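Netholm 活动室木制字母积木检查表(附备注)

最后更新:5月

适用范围:Netholm 活动室桌面使用的木制字母积木及桌面本身。积木套装由 Pladmont 供货,检查间隔为30天。结果栏只填“合格”“待处理”“停用”。

一、桌面

1. 台面无翘起木刺、裂口。
结果:合格。
备注:用掌心顺纹、逆纹各擦一遍,再用棉布复查,无挂丝。木节处单独触摸,未见凹陷。

2. 台面稳定,按压四角无晃动。
结果:待处理。
备注:靠墙一侧桌脚垫片磨薄,按压时有轻微位移。已申领垫片2个,更换后复测。

3. 台面清洁,无胶痕、蜡笔残留。
结果:合格。
备注:清洁剂用中性配方,擦后晾干再摆放积木。

二、积木本体

4. 棱边、尖角已倒圆,手指沿边滑过无刮感。
结果:合格。
备注:逐块检查,不抽检。木制件受潮后棱边可能起毛,雨季须重点看端面。

5. 字母清晰可辨,漆层无起皮、脱落。
结果:合格。
备注:本次取出小号积木14块,在木桌面上摊开检查,其余留在盒内,待下一批。

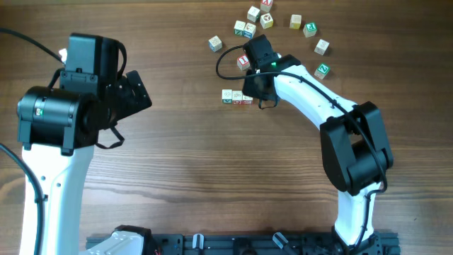
6. 无裂纹、缺角及松动木片。
结果:待处理。
备注:盒内有2块端面出现细裂,指甲可感。已单独装袋,不得放回原盒,也不得用胶水修补后继续使用。

7. 无异味、霉点。
结果:合格。
备注:开盒后静置再闻。存放柜内干燥剂已饱和,同日更换。

8. 小零件风险。
结果:合格。
备注:用小零件测试筒逐块试放,均不能完全没入。低龄组使用时仍须有成人在场。

三、清洁与存放

9. 湿布擦拭后充分晾干,不浸泡,不暴晒。
结果:合格。
备注:晾置24小时后入盒。散热器旁不得晾放。

10. 收纳盒盖完好,标签与内容一致。
结果:待处理。
备注:标签仍为 Plumevmont 旧套装编号,须重贴。

四、处置

第2、6、10项整改后单独复查,不必重做全表。停用积木登记后按废木料处理。复查结果写在本表背面,与上期检查表一并归档。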